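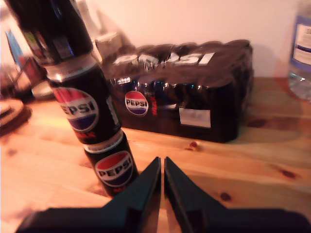

**Ticket:** Gripper lets go late on the third can
**Opened by:** Pallavi Lodhi
**Picked up by:** Genalyn Sison
**Status:** Open, waiting on parts from Ruiz-Ortega

Hi Genalyn, and thank you for taking this one so quickly. I know your queue is long, so I'll try to put everything in one place, though you know me and this may wander a bit.

The short version is that the left arm doesn't release cleanly when it does the can stacking routine in Musarero. The first can is fine, the second is nearly always fine, and on the third the fingers hang on for a moment after the open command. The arm has already started to back away by then, so the top can gets a little tug and the whole stack goes over. Yesterday it happened twice before lunch, and one can rolled off the table and dented. No one was hurt, but I did jump!

I set the retreat delay to 400 ms to give the fingers more time. That helped for a while and then it didn't.
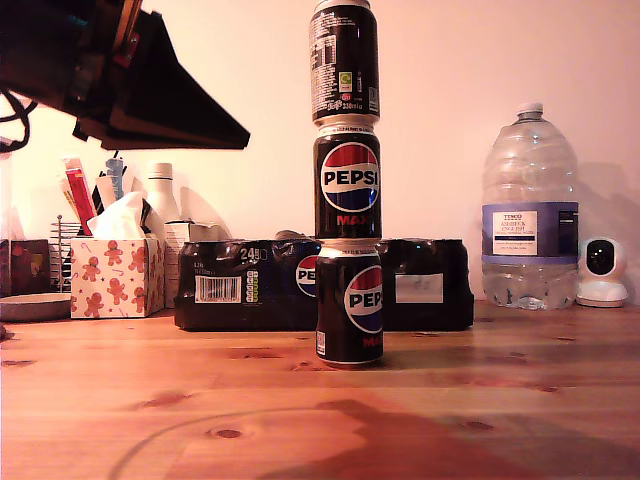 The cans are full ones, 330 ml, and I've kept to the same kind all the way through so that we aren't chasing two problems at once. I also wiped the finger pads with a damp cloth and let them dry over the break, in case something sticky had built up. It made no difference that I could see.

**Reply from Genalyn, 2:15 pm**

Hi Pallavi, please don't apologize for the long note, it saved me a lot of questions. I pulled your Goso logs and went through 20 runs. The open command goes out on time in every one of them, so I'm happy to leave the stacking routine alone for now. What looks wrong is the finger motor current, which climbs over the session and stays high after a long squeeze. I've seen that before with a dry lead screw — the grip force is set to 1000 on your profile, and that's plenty to make a dry one bind.

Could you try these for me, in this order?

1. Press the stop button and take any can out of the fingers by hand, keeping your other hand clear of the second arm.
2. Open and close the gripper from the Zendutside panel with nothing in it, and listen for a scrape near the end of travel.
3. Bring the grip force down by half and run the routine again, slowly, with one arm parked.
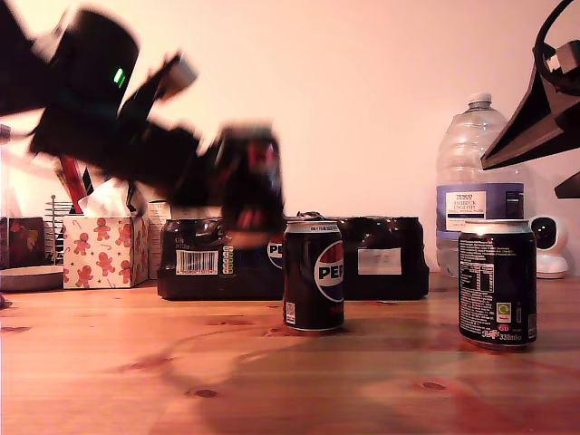 4. Send me the new log even if the stack stays up. A good run is just as useful to me as a bad one.

**Reply from Pallavi, 4:40 pm**

Done, all four. There is a scrape! It's faint, and only in the last bit of opening, so I had to turn the fan off to hear it. With the force lowered the third can let go properly most times, but it still dragged on 2 of the runs. Logs are attached. I've left the speed low and put a note on the stop button asking people not to run it at full speed until the new screw is in.

**Reply from Genalyn, 5:05 pm**

Lovely, that's the screw then. I've asked Ruiz-Ortega for a replacement and a tube of the right grease. Please keep the force where it is until I come by to fit them.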